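바클라탄읍, 여름방학 급식비 지원 신청 받습니다

안녕하세요, 바클라탄읍 교육복지팀의 세이두 아리에예요. 보도자료라고 하면 늘 딱딱하게들 쓰시는데, 저는 그냥 말하듯이 적어 볼게요!

읍의회가 6월 회의에서 방학 중 급식비 지원안을 통과시켰습니다. 대상은 읍내 초등학생과 중학생 617명이고, 소득은 따지지 않아요. (작년까지는 서류 때문에 포기하신 분이 정말 많았거든요.) 이번엔 신청서 한 장이면 끝이에요. 읍사무소 1층 창구나 번드게이트 주민센터로 가져오시면 됩니다. 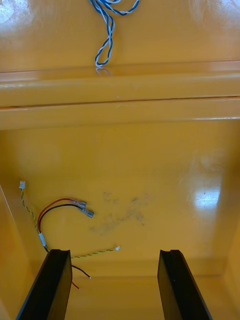 노란색 바닥 위로 보이는 검은 집게 두 개.

급식은 학교 세 곳의 식당에서 나갑니다. 포먼트초등학교는 조리실 공사가 아직 안 끝나서 그 학교 아이들은 옆 중학교 식당을 같이 쓰게 되고요, 셔틀버스는 교육복지팀이 운행해요. 버스 시간표는 신청하실 때 창구에서 같이 드립니다. 알레르기가 있는 아이는 신청서 뒷면에 꼭 적어 주세요, 뒷면을 그냥 넘기시는 분들이 계셔서요!

예산을 두고는 회의에서 말이 꽤 오갔습니다. 반대하신 의원님들은 내년에도 이 돈을 댈 수 있느냐고 물으셨고, 저도 그 질문은 맞는 말씀이라고 생각해요. 내년 예산안은 가을에 따로 올릴 거예요. 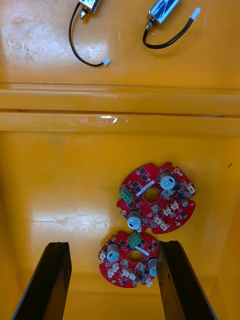 궈루이린 씨는 지원은 반갑지만 맞벌이 집은 낮에 창구에 갈 수가 없으니 저녁 접수도 열어 달라고 했습니다. 그래서 매주 목요일엔 저녁 8시까지 문을 열어 두기로 했어요. 퇴근길에 편하게 들르세요~

문의는 교육복지팀으로 주시면 제가 받습니다.

공유 69 · 댓글 3

최근 소식
- 콴 도서관, 방학 동안 열람실 연장 운영
- 읍의회 정례회의 회의록 공개
- 번드게이트 통학로 보도 정비 시작
- 중학교 신입생 교복비 신청 안내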